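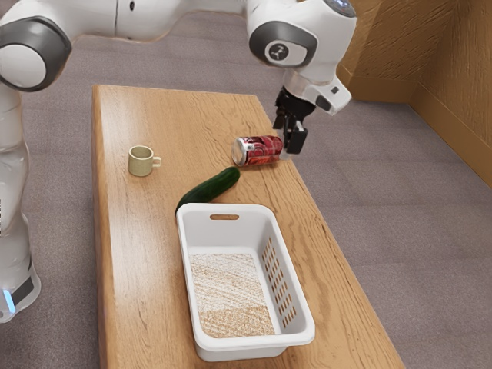

Agbayani Laboratory for Simulated Manipulation, Open Day Working Group

4. Open day demonstration

4.1 Purpose and setting

The method described in Section 3 was shown to visitors during the laboratory open day on Sep 10, 2019. The demonstration was run entirely in simulation, using the Drendgate environment and the controller configuration already used for the main experiments. Visitors watched the simulated arm on a wall display and selected tasks from a keypad. They had no access to the control parameters. The purpose was to collect task requests from people outside the field and to observe how the planner behaved when the order of requests was not known in advance.

4.2 Tabletop task

The workspace was a simulated room containing one arm with a parallel gripper and a long wooden table. The objects were a red beverage can lying on its side, a small upright mug with a loop handle, a cucumber, and a white plastic basket used as the target container. The basket stood at the end of the table away from the arm. Each request named one object to be moved into the basket. The same object set was used in the pilot session held in February, so the grasp database did not have to be rebuilt.

The cucumber was included as the elongated case. Its long axis was set diagonally to the table edge, and a grasp across the body requires the gripper to rotate before the descent. The lying can presents a similar problem with a wider body and less tolerance in finger opening. The mug may be grasped at the rim or across the outer wall; handle grasps were disabled for the open day because they had not been validated.

4.3 Procedure

After a request was entered, the planner ranked the candidate grasps and passed the best one to the motion module. The fingers were opened during the approach and held at a fixed clearance above the table until the pose error fell below the threshold given in Section 3.2. Figure 4 shows the gripper over the cucumber, with the can and the mug still on the table.
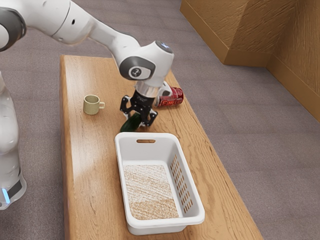 Figure 4. Gripper above the cucumber, fingers spread; basket in the foreground.

Two operators were present at all times. One handled the keypad queue and the other monitored the planner log. Requests were limited to 2 per visitor group. If no valid grasp was found within 700 ms, the request was dropped and the display returned to the selection screen. Dropped requests were kept in the log and are included in the counts below.

4.4 Logged data

The session produced 3,372 log entries, covering request events, grasp rankings, and motion commands. The entries were exported in the Grurkero format and checked against the schema used for the main data set. Entries written while the display was being restarted between groups carry a separate flag and were left out of the timing analysis.

The open day data should not be pooled with the results in Section 5. Visitors chose freely among the objects, and the distribution of requests was therefore not controlled. Groups waiting in line could also see the previous task, which may have influenced their choice. The data were used only to check planner response under irregular input and to revise the wording of the selection screen.

4.5 Changes made after the session

Two changes were carried into the later experiments. The label "place" on the keypad was replaced with "put in basket," as several groups had read the original label as a request to put the object back on the table. The clearance height during approach was also made a setting in the Dorker task file, where it had previously been fixed in the controller code. The value itself was left unchanged for all runs reported in Section 5.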